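Teaching by Hand: Final Report, Bin Picking Group

1. Background

Our course project asked whether people with no robot training could show an industrial arm how to pick mixed objects out of a metal bin. Last year's group wrote the motions as fixed waypoints. Their program worked for one layout and had to be redone whenever an object moved. We recorded demonstrations instead and trained a policy on them.

We compared two ways of giving a demonstration. In hand guiding, the operator holds the arm near the wrist and moves it while the controller records joint positions. In remote control, the operator stands back from the bin and drives the gripper with a joystick. Both used the same logging software, which we named Plevus. It saves the joint positions, the gripper state and the view from a fixed camera.

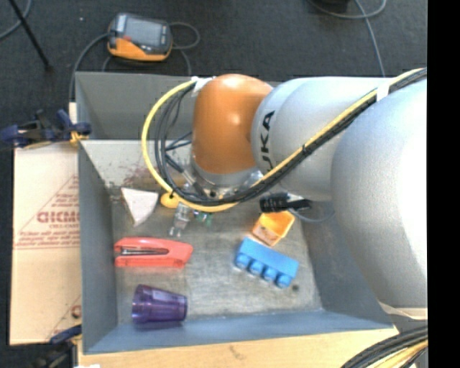

Omora Kaushik

2. Setup

The arm is a KUKA with a two-finger gripper, mounted so that it can reach the whole floor of the bin. The objects were picked to be awkward in different ways. A toy building brick has flat sides and is easy to hold once the fingers line up with it. The stapler is long and has to be taken near the middle. The plastic cup is translucent and tapered, and we expected it to be the hardest for the camera.

The bin is clamped in place. In our first trials in December it was not, and it shifted when the gripper touched a wall. Those recordings were thrown out.

3. Collecting demonstrations

We recorded 200 demonstrations, split evenly between the two methods. There were 9 operators. Each one practiced before recording and could stop at any time. A demonstration started with the gripper above the bin and ended when an object had been lifted clear of the walls – dropped objects were logged as failures and kept in a separate folder.

Cables were a bigger problem than we planned for. During hand guiding, operators tended to turn the wrist the same way each time, and the loops tightened. We added a rule that the wrist goes back to its start angle between picks. It slowed the sessions down but we had no more stops from cable strain.

4. Observations

Hand guiding was quicker to learn. The drawback is that the operator's arms can block the camera, and 7 recordings could not be used for that reason. Remote control gave clean video, but operators had trouble judging height and often paused just above the object. The trained policy copied those pauses.

We should have trimmed the pauses before training. We only did this for the last 2 sessions, so the comparison between methods is weaker than we wanted.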